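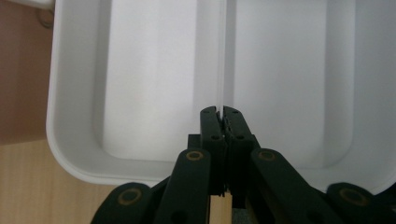
White two-compartment container, both sides empty.

Storage Containers: Gallery and Notes
Compiled by Thierry Millet

Each entry in this section covers one container, with a line or two on form and use. Sizes are outside measurements in millimeters. Volumes are measured with water to the rim, divider in place. The full index has 2,898 entries and is sorted by shape, then by number of compartments.

Entry 223
Form: rectangular, plastic, smooth matte finish. Rounded outer rim. One thin vertical divider, giving a left and a right compartment.

Interior: flat floors, gently sloping corners. A cloth reaches into the rounded corners without leaving a line of dust, and small items such as clips or screws can be slid up the slope with one finger.

Use: sorting small goods that should stay in two groups. In the workroom we keep unopened packets on one side and opened ones on the other. The divider is too thin to carry a stick-on label, so labels go on the outside wall.

Storage: keep at room temperature and out of direct sun. Stack empty only. Do not use the divider as a handle when the container is full.

Cleaning: warm water and dish soap. Scouring pads leave shiny spots on a matte surface.

Related entries
145: single compartment, same shelf depth, listed under Arkico.
1,000: three compartments, listed under Brinkmann. Notes by Vsevolod Maksymiv. Volume still to be checked.

Corrections to the index are entered in March. Please give the entry number with any change.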